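Stories > Short Fiction > The Rule Book at Bondari House

Lilibeth Magbanua loved rule four. She had written it herself, in June, on the back of a laundry slip: smooth from the middle out, and stop before the wall.

"Stop before the wall!" she told the trainees, tapping the page. "A good gripper is a polite gripper."

The Sanach standard ran to 783 rules, and she had read every one (twice, with snacks). Most were for factories. She had picked out the ones that belonged in a bedroom and thrown in a few of her own, and the whole thing fit in her apron pocket.

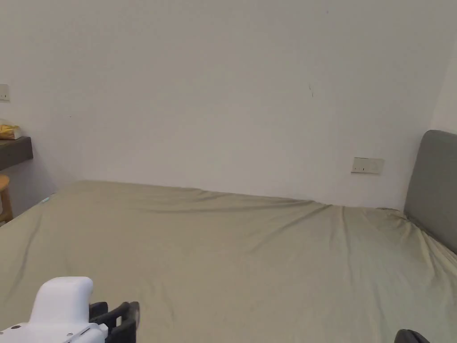 "Rule five," she went on. "Open fingers over bare cloth. You close them when you have a hem to hold, and you say so out loud first."

"Closing," said Mustenico, the youngest, very seriously.

"Lovely! But you haven't got a hem."

He blushed and let go of nothing. She was thrilled with him. She'd seen people make 200 beds before they thought to say the word at all.

"What about creases by the headboard?" he asked.

Lilibeth flipped through her pages, then flipped back. There was no rule for that. She pulled out her pencil, beaming, and handed it to him.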